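Open day at the Pritia pottery co-op

Posted 12th July

The Pritia co-op opens its studios to the public twice a year, once in April and once in winter. We missed the April one, so we drove down for the winter day. Entry is a gold coin. Parking is on the grass beside the old dairy, and it was soft after the rain, so stay close to the gravel if you have a low car.

The glaze shed

We started at the back, where the glazes are mixed. Everything is kept in lidded buckets with a fired test tile wired to each handle. The member on duty explained that the same grey can come out green or brown depending on the clay body, and she had a board of tiles to show it. Dust is the main worry in there, so the floor is mopped and never swept. Visitors are kept behind a rope.

The throwing room

The main room has wheels along one wall and tables for hand-building along the other. A demonstration ran for most of the morning. The potter centred a lump of clay, opened it and pulled up a straight-sided jar, then cut it in half with a wire so we could see how even the walls were. Children could try pinch pots for $2, with firing included. The pots can be collected in 18 days.

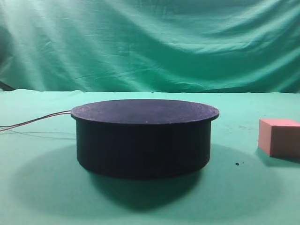
The kilns

The co-op has 2 kilns, an electric one the members call Huvo and a gas one called Orer. Orer was still cooling from the last glaze firing, so we could only look from the doorway. The electric kiln was open and half packed with bisque ware. A chart on the wall lists who has booked which shelf.

The shop and lunch

Seconds were on a trestle outside and most of the mugs had gone by eleven. I bought a small casserole dish with a lid for $50. The glaze is a dull blue and has a pinhole near the handle. Lunch was from the Bartoš van: sausage rolls, soup and a decent plum slice. There is seating under the verandah, but it faces the wind.

Toilets are behind the glaze shed. The path is uneven, and a pram would be hard work.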